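Wellia Releases Orarum 6 for Small Office Networks

CÁCERES – Wellia has released Orarum 6, a new version of its scheduled backup software for offices that keep their records on local desktop computers. The update is available Monday to all current license holders.

Orarum 6 copies only the parts of a file that have changed since the last backup. In tests on 100 office computers, the nightly job finished in 674 seconds. Backups can be set by time of day, by folder or by user account, and each job writes a plain text log.
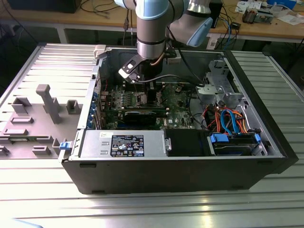 The new version also adds a restore check. Once a week the software opens a sample of saved files and compares them with the originals. Any mismatch is reported by email to the account owner.

"Most support calls we receive are about restoring files," said Sena Akolgo, product manager at Wellia. "The weekly check finds a bad copy before the user needs it."

Inport, a freight paperwork firm, has run the test version since May. "We moved our customs records first and the payroll folders second," said Nélida Valdebenito, systems lead at Inport. "The settings carried over from version 5."

A single license covers up to 1000 user accounts. Version 5 will receive security fixes until next May.

Media contact: Wellia Press Office, Cáceres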